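Television Animation: Story and Series
Handout for Unit 2: The Pilot and the Season Arc

Read before class on Monday, June 21, 2021. Bring a printed copy and a pencil. 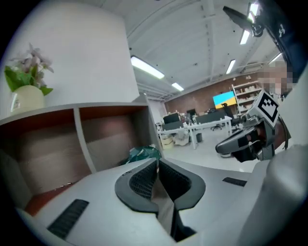
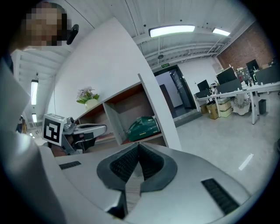

Course Reader, Vol. 2, p. 12

1. What a pilot has to do

A pilot introduces the lead, the setting and the kind of trouble the show will deal in. In a space adventure it also has to set the rules: how ships travel, who is in charge, what a bad day looks like. Most of this should come through action. Long opening narration is usually a sign that the writer was worried.

Our main text for this unit is the pilot script of Gekden. The lead is a cargo mechanic on the moon Mavier who finds a coded message in a broken navigation unit. Read as far as the end of the second act.

Things to mark in the script:
- the first line that tells us what the mechanic wants
- the first time a rule of the world is stated out loud
- any joke that also gives information
- the act break (there are two in a script of this length)

2. Episode plot and season plot

The episode plot opens and closes in one sitting. The season plot moves a little each week. In Gekden the episode plot is the repair of the freighter Poletti, and the season plot is the message. Note how few pages the message gets. It is scene 12 before anyone reads it.

Students often give the season plot too much room in the first draft. If the repair story could be removed and nothing would change, the balance is wrong.

3. Supporting characters

Ông, the ship's cook, has few lines in the pilot and a large part later on. Look at what is set up early: the old uniform, the refusal to leave the ship at port. Neither is explained until the January episodes.

Written work

Write the opening scene of a pilot for an animated series of your own, no more than 851 words. Use standard script layout. Leave the season plot out of it. Attach a one-paragraph note saying where it would first appear.

Next unit: recurring villains, and episodes told from their side.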